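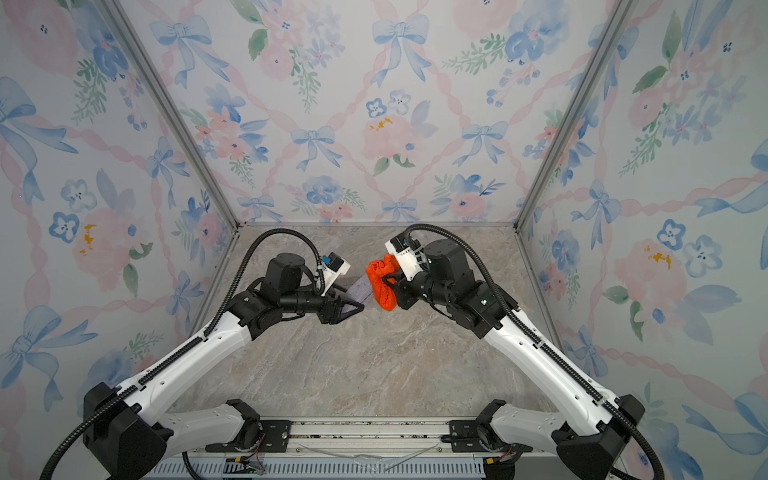 Olga Garrido wants it said first that speed is the wrong thing to practice before coming in: a slow, continuous demonstration is usable, and a fast one with a stop in the middle usually gets dropped.

## Teleoperators, two-arm cloth handling

Sivska is hiring paid operators for the textile portion of the Jandora dataset. Operators drive a pair of arms through short tasks with cloth and fabric strips, and the recordings are used to train a manipulation policy. The set holds 1,043 accepted episodes so far. Most of them are rigid objects. Cloth is underrepresented, and the current policy fails on it in ways that more rigid-object data will not fix.

Work is on site at the Hollenstein building, second floor. Remote operation is not offered for this round.

### The work

An episode is one attempt at one task, start pose to end pose. Tasks in this round:

- pick up a crumpled cloth with one arm and pass it to the other
- separate two fabrics that start in contact
- spread a cloth flat from a random drop
- fold once, edge to edge
- lay a strip across a folded cloth

Each arm carries a camera at the wrist. Operators are expected to keep the grasp point in view of at least one of them – episodes where both views are blocked at the moment of contact are rejected in review.

Failed grasps are kept if the operator recovers within the same episode. Do not restart after a miss. Let go, reposition, try again, and mark the episode "recovered" in the Biltar logging tool. Episodes abandoned partway are marked "aborted" and still count toward paid time.

Between episodes the operator resets the cloth by hand following the card for that task. Arms must be in the parked state before anyone reaches over the work surface.

### Hours and pay

Shifts are four hours, starting at 8:30 a.m. or 1:15 p.m., with a paid break of 20 minutes. A full shift pays $184. Pay is per shift and does not depend on the number of accepted episodes. Training is two shifts at the same rate.

We need operators for the whole of November. Minimum commitment is three shifts a week.

### Requirements

- 18 or older, with the right to work in the US
- comfortable use of both hands independently for long periods
- normal or corrected vision, including depth perception
- able to follow a written protocol without improvising on it
- basic computer use (file names, forms, a shared calendar)

Prior teleoperation is useful but not required. Sewing, upholstery, laundry or garment finishing work counts as relevant experience and should be listed.

### What is recorded

Wrist video, joint positions, gripper commands and the task label. Operator ID is stored as a number, separate from payroll. No audio.

### To apply

Send a resume or a short work history to Olga Garrido, Sivska, with "Jandora cloth" in the subject line and your preferred start time. Applicants who fit are invited to a 47-minute trial on the arms, paid at a flat $40. Bring reading glasses if you use them – the monitors sit closer than most people expect.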